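**Tarnia publishes its upkeep routine for the block-sorting cell at Covodov**

COVODOV, Aug 22, 2022 - Tarnia today released the full setup and maintenance routine for the block-sorting cell at its Covodov workshop. The 109-page document covers one robot arm, its gripper, its cabling and the bin it works over, and can be had free of charge by any shop or school that asks for it.

The cell was rebuilt in May after repeated stops traced to the cable bundle. As the arm turned toward the far corner of the bin, the bundle pulled tight at the wrist and the gripper signal dropped out. Technicians rerouted the cables along the top of the arm, left more slack at the orange joint and strapped the bundle to the link behind it. The cell has since run 2,352 cycles with no signal loss.

"Most of what we wrote down is cable work," said Wilfredo Gatchalian, who maintains the cell for Tarnia. "Move the wrist through its full range at low speed, watch the slack, stop, move the strap, do it again. It takes a morning the first time."

The routine also sets out how the bin is fixed. It is clamped at the rim to keep it from creeping across the table, and tape marks on the tabletop help return things to the same spot after cleaning. Dust is brushed off the bin floor at the end of each shift. Gripper fingers are checked for wear every six days and replaced in pairs.

After any change to the bin or the gripper, the operator goes back to the teach pendant and checks the pick height at low speed before the cell is released. Earlier practice was to check height only when a pick failed - the new routine drops that. 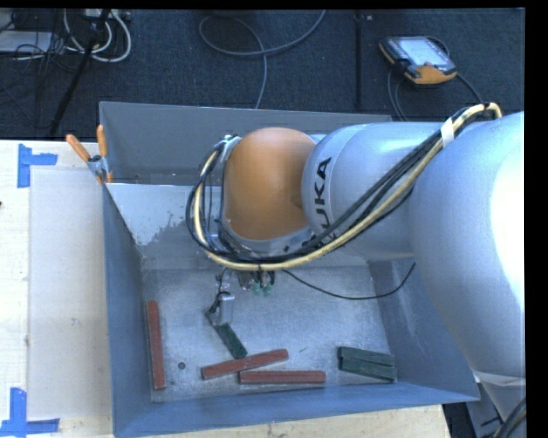 *The KUKA arm over the sorting bin, with wooden blocks on the bin floor and the cable bundle strapped along the link.*

Mbwambo, which supplies the spare cable sets, reviewed the wiring chapters. Fliltard will use the routine as the basis for a two-day course for maintenance staff. Course dates have not been set.

Tarnia plans to revise the document once the cell has logged nearly 2,000 more cycles. Readers who find errors are asked to report them by page number.

**Copies and press contact:** Wilfredo Gatchalian, Tarnia, Covodov workshop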